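Hirkden Tidy Arm, $879. I bought it to clear the playroom floor. Setup took 20 minutes. 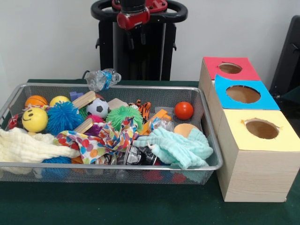
Soft things are still the hard part for any machine at this price. Mine handles hard balls and blocks fine. Give it a mixed basket, with muslin cloths lying over spiky balls and wooden blocks, and it slows to a crawl or grabs two things at once. The Vungate I returned in September was worse. Good for blocks, no good for laundry yet. Three stars.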